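Search this site Enter keywords

Riltham Computer Reuse Project
Progress report to the Peno Fund, covering the period to the end of March

It has been a terrific few months! We gave out 142 refurbished desktops, most of them to households in the Mahmoud district, and the waiting list is finally moving. Ignacio Ridgeway rewrote the application form so it fits on one page, and the schools have told us how much easier it is to help parents fill it in.

Donations have picked up too. Clirkamard cleared out two floors of offices and sent us 607 items, mostly towers, keyboards and cables. Sorting them took longer than we planned - the storeroom was full to the door for a while - but there is a lot of good equipment in there.
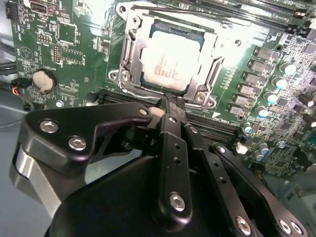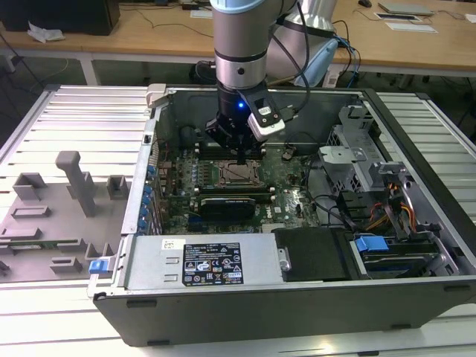
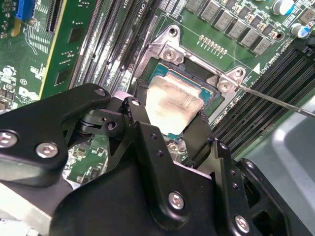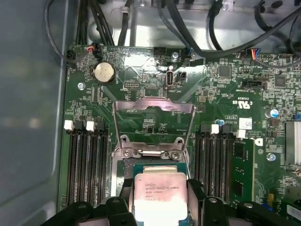 The evening classes are the part I'm proudest of. Nima Farahani taught 19 people the basics of email, online forms and safe passwords, and several have asked for a second course (we'd love to run one in the fall). We moved the start time to 6:30 p.m. so people coming off the day shift could get a bus over.

Spending is on track except for delivery, where van hire ran $2,301 against a smaller budget line. We'd like to cover the gap from the unspent printing money, if you agree. The lease on the storeroom also comes up for renewal soon, and I'll send the new terms as soon as the landlord confirms them.

14 shares 3 comments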